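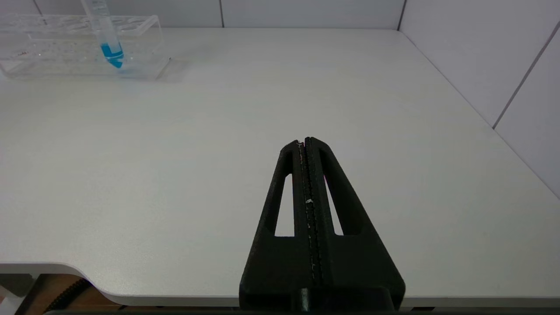
Wrist camera, fingers closed, one blue tube in the rack.

Lab bench gallery: teaching an arm to pour

Hi all! I promised a page of pictures from the pouring work and it has taken me until November to put it up, sorry. If you've read the Lestow write-up you know the background already. Short version for everyone else - we want one policy to handle a whole chain of small bench chores (pick up a tube, place a funnel, pour, put the tube back) from demonstrations, with no hand-written steps in between. Iwona Głowacki and I recorded 2477 demonstrations for it, and my shoulders still remember most of them.

What the wrist sees

I started with the wrist view because it's the one I get asked about. The fingers take up a big chunk of the picture, and I used to crop them out. Iwona talked me into leaving them in, and I'm so glad she did! With the fingers visible the policy got noticeably better at lining up with a tube, and it stopped closing early. Clear plastic on a pale table is a rotten thing to look for, so the colored liquid helps a lot too.

The funnel over the beaker

Everybody's favorite, mine included. The gripper has the pink funnel by its side, with the spout just over the clear beaker, and the yellow and blue tubes are standing in the rack behind. We train on the wrist view and this wider one together. When we dropped the wide view as a test, the funnel placements got sloppy fast - the wrist camera alone just doesn't give a good idea of where the beaker is.
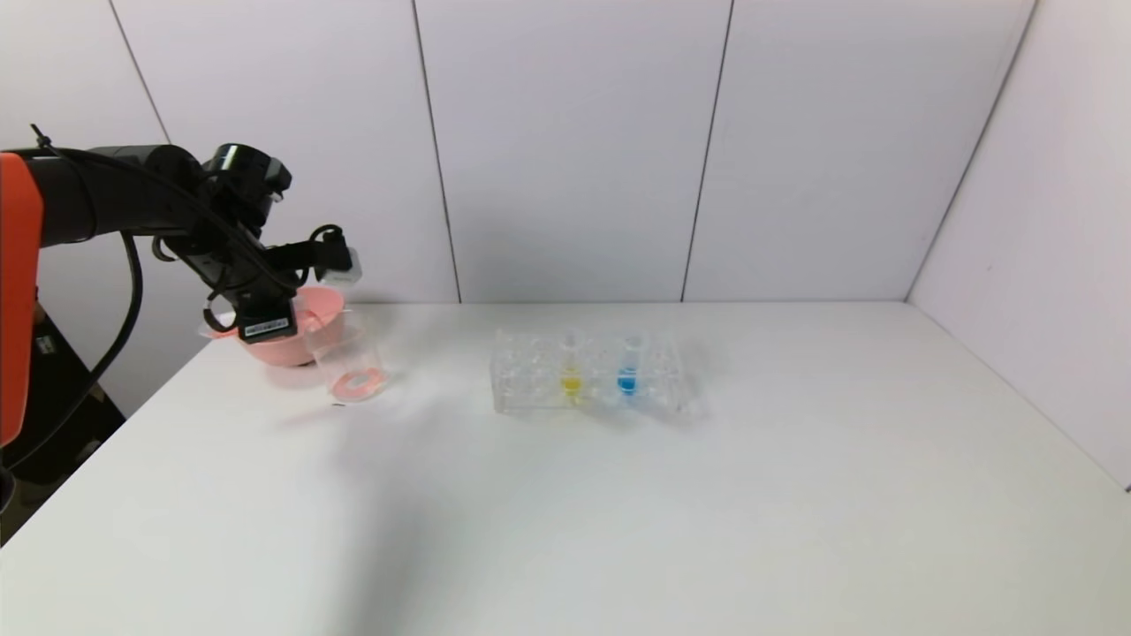 How it's going

We ran 121 trials of the full chain on the latest version, which we call Lavmont (Witold Grabowska picks the names, don't ask me). Nearly all the misses came at the funnel step, and 9 of them were the same mistake, a funnel let go a bit too soon. Going back through the demos, I found that I let go early myself when I'm tired, so the arm learned that from me. Iwona's demos are much cleaner, and the next version leans on hers.

I'll add pictures of the five-tube setup once Witold and I have the new racks sorted out. If you want the trial sheets before then, drop me a note and I'll send them over.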